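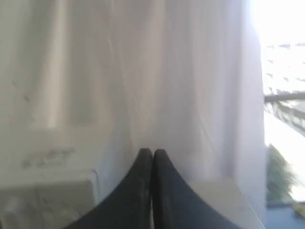
Sheer curtain over the radiator.

Brovevik went up as worker housing and still has 92 apartments, most of them one room with a kitchen along the wall. The radiators are the original column type. Tenants aren't allowed to remove them or box them in, and they come in one color, white. What people do about that tells you a lot about how they live in a small room.

Many tenants hang a sheer curtain and let it fall over the whole thing. It softens the columns and still lets the daylight in. The building office would prefer that the fabric stop above the radiator so the heat can get out, and in January it sends around a note saying so. Sun-ja Ham, a retired seamstress on the third floor, has shortened curtains for a good share of her neighbors. She charges $44 for a pair and asks for them washed first. Sheer polyester usually goes through the machine on cold and gets hung back up damp, and the worst creases drop out overnight.

With the radiator settled, the next question is color. White walls, white curtains and white appliances are what the apartments come with or what the stores have in stock, and the shades never match. One white leans blue, the next one leans cream, and it shows wherever two of them meet. Painters who work in the building say a touch-up from a new can will stand out for years. 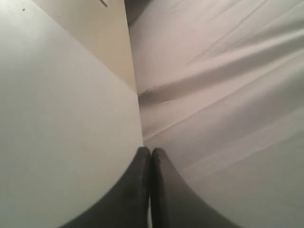

Gorazd Ionescu thinks people worry too much about matching. He would leave the off-whites alone and spend the money on a decent lamp, he says, because under a warm bulb "you stop seeing the difference by the second evening." He has painted his own room once and doesn't plan to do it again.

Kitchens are harder, mainly for lack of counter space. A lot of residents don't bother with a full-size oven. They cook on two burners and use a countertop microwave for the rest, and they are particular about which kind. Models with dials stay popular here. A dial can be turned with a wet hand, it has no clock to reset after a power cut, and an older person can learn it in a minute.
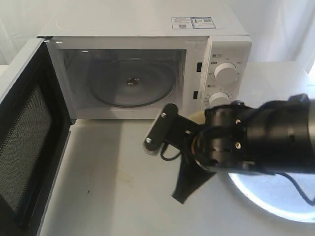 The other argument for the plain type is cleaning. A glass plate lifts out and goes in the sink. The floor underneath needs a wipe with warm water and a little dish soap, and so does the inside of the door, where grease collects first. Ham keeps a bowl of water and lemon slices for the job, heats it for three minutes and leaves the door shut for five more before she wipes.

Door clearance matters too. A door that swings left needs open counter on that side, so measure before buying. The thrift store on the ground floor takes microwaves back within a week if the door hits the wall.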